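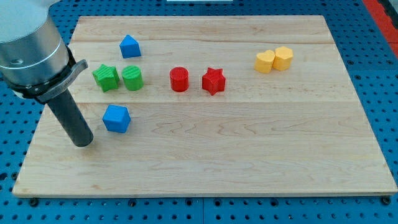
Grantee Updates / Music

Panevier – second album, progress report
13/06/2026

Nine of the eleven songs are recorded, which is two more than we promised you and one more than the drummer remembers playing on. Mixing starts at Stumthorpe next week. Žydrūnas Sakalauskas is producing again and has asked for fewer guitars. We have agreed to turn them down.

The Clillesach show sold 92 tickets in a room that holds 204. The support act brought 20 of those people and, to be fair to them, took them home again before our set. Merch did better: 77 shirts gone, mostly mediums.

Spending is on budget except for van repairs, now listed under "Touring" after a short spell under "Percussion."

Still to do: vocals on "Lukoševičius," which has a chorus only our bassist can pronounce, and the cover art. Release stays set for October. We'd like the second payment before mastering, please.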